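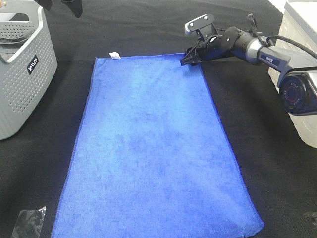 Setting Up a Towel-Handling Cell: Start State, Clearances and Run Rules

Applies to the Draser bench cells at Gornau, fixed-base arms, soft goods only. Read it before the first run of a shift. Procedure 102 covers power-up and is not repeated.

1. Prepare the surface

Cover the table with matte black cloth and pull it tight. Shallow creases outside the towel area are acceptable. A crease under the towel is not, as a fingertip can catch it together with the hem. Remove loose packaging from the table. Clear film is hard to see on black cloth and can be dragged under the towel.

2. Lay the towel

Place the towel flat, long axis pointing away from the operator side, with the care label at the far end. Smooth it from the center outward.
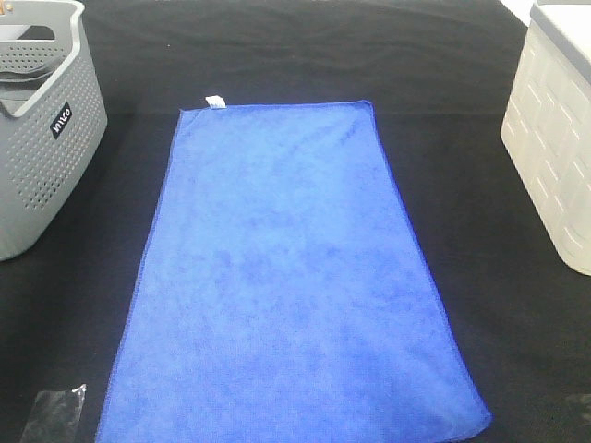
Check the hem on all sides. A corner that has rolled over must be flattened before the arms are enabled. Containers stand to the left and right with a clear band of table between each container and the towel. Mark their positions with tape once the layout is approved.

3. Check the source basket

Baskets may hold mixed items in mixed colors. Do not sort or fold them beforehand unless the task sheet says so.

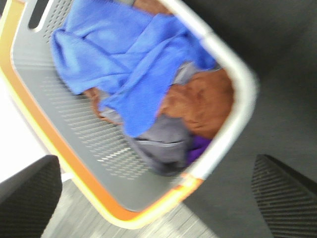
Items must lie below the rim. Anything hanging over it has to be pushed back in by hand, with the arms disabled. Keep handle openings free, and never route a cable through one. When the wrist view is used for inspection, hold the arm still before judging the contents. Motion blur hides seams and small pieces, and a blurred view does not count as a check.

4. Set the ready position

Both grippers wait above the table, clear of the fabric and of each other. Approach from above only. Confirm that wrist cables have slack through the full planned motion and cannot reach a container rim.
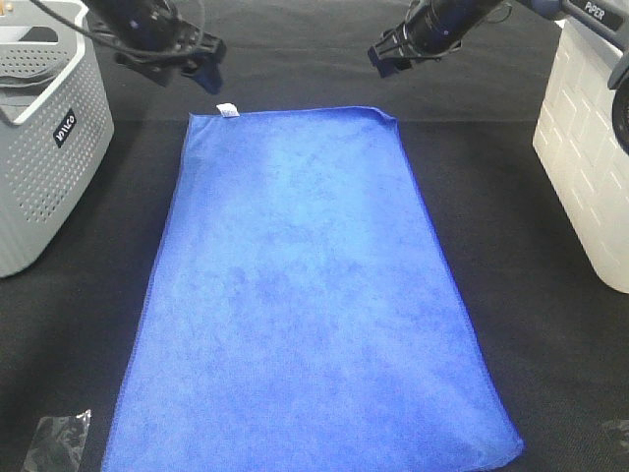
Start at reduced speed and watch the first grasp at the hem. If a finger presses into the table cloth, stop, raise the grasp height by 2 mm and repeat. After 3 failed attempts, end the run and log fault code 116.

5. Close out

Disable both arms before reaching into the work area. Record the towel's final state, then re-lay it as in step 2. Changes to the layout need a new risk review under the Clesbridge cell rules, including changes of container.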